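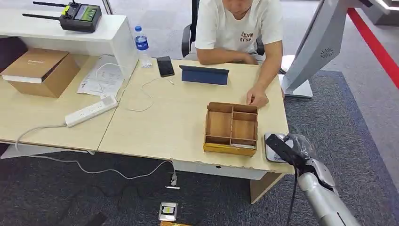 Tín Nông wrote back after the last handout that we keep asking the wrong thing: never mind if the machine can do a chore, ask who has to stand next to it while it does. Fair. Keep that one in mind for all of todays notes.

## Putting small stuff away: where are we?

Task = sort flat items off a desk into a divided tray. Phones, cards, slips of paper. A kid can do it. Why is it hard for a hand on an arm?

- flat things sit flush, no edge to get under
- black + shiny = bad for depth cameras (see week 3)
- cables. Charging cords cross everything and they move when you move anything else
- thin dividers: miss by a little and you push the whole box

Compare with the wooden tray in the photo. Big compartment left, small cells right. Big one is forgiving. Small cells aren't, the fingers take up room too. Work out the clearance yourselves before the lab.

### Numbers from the Gendance trial

2240 attempts, 21 desks, one arm. Counted as a success only if the item ended up in the right cell and the tray stayed put. They reset the desk by hand each time!! So, Tín's point again. Reset time was NOT in the published cycle time. Circle this.

Windard did the shop-floor version, parts into bins. Better results but the bins were bolted down and parts came in the same way up. Not a fair comparision, don't use it as one in the essay.

### Home vs. shop floor

Shop floor: you can change the room to suit the machine. Home: you can't, or people won't let you. Paper lying around, boxes with the lid on crooked, cords down to the carpet. Trujillo chapter calls this "unpaid tidying," good term, use it.

So is it ready? My answer: single steps yes, with somebody there. Whole chore start to finish, no. Argue with me if you like but bring numbers.

## For next time

- Read Trujillo ch. 12, skip the appendix
- Clerov handout, first half only
- Pick one chore from your own place. List every step incl. the ones you do without thinking. Mark which need two hands
- One page max, typed. Due in December with the rest of the portfolio

Lab groups stay the same.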